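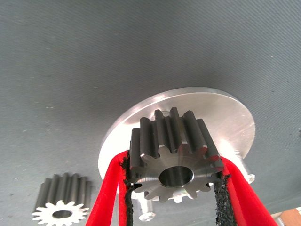

Kamath wrote that the shadowed rules should go first, before anyone opens a ticket for the migration, and that he would not import a policy with 847 rules into Nustari in its present state.

Print this thread | E-mail this thread
Reading time: 3 min

kurup_s
Agreed on shadowed rules. I don't agree on deleting them outright. Disable, log, leave for one full audit cycle, then delete. We found 6 at the Altmont site that the analyzer marked as shadowed and that were still matching traffic. The rule above them used a time object that expired in February, and the analyzer ignores time objects.

M. Kamath
That is a bug in the analyzer, or a setting. Version?

kurup_s
Afridi 4.2, default profile. The option exists but it is off by default and applies only to the zone-based vendors.

thenmozhi_b
Posted November 15, 2019

Different problem, same migration. Our unused-rule report lists 210 rules with zero hits. The counters on the Grurnurside pair were reset at the last failover, so the window is much shorter than the report header claims. Check uptime on both members before you trust any hit count. The report takes the requested date range and prints it whether or not the data covers it.

ajith.v
We pull hit counts from syslog for that reason. Slower, but it survives a failover. You need logging on every rule, including the cleanup rule.

thenmozhi_b
Logging on every rule is not an option for us. The collector is at its license limit now.

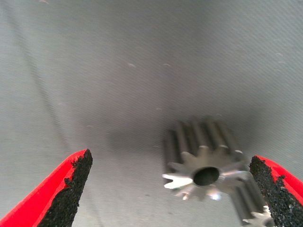
khaf
Log at session end only and exclude DNS and NTP. That took our collector from constant drops to none. As for the review itself, I sort candidates into three groups: no hits and no owner, no hits with an owner, hits with no owner. Only the first group gets disabled without a meeting. The third group needs two approvals, one from each side, and the change closes on the rule from both directions. One approver alone can't hold it. In Nustari you set this under workflow steps, and the requester has to be excluded from both roles by hand.

kurup_s
Two approvals on 160 rules is a lot of waiting. We tried it. People approved in bulk without reading.

khaf
Then cap the batch size. Ours is ten.

M. Kamath
I still say clean first, import second. Objects with duplicate names get a suffix on import and you will be chasing those for months.

ajith.v
The suffix can be turned off. The import then stops at the first duplicate, so run it against a copy. Thenmozhi, if you want the syslog parser I can send it tonight. It expects the rule UID in the log line, so the rule number alone won't work.

thenmozhi_b
Please send it. UIDs are in the logs on one member, I have to check the other.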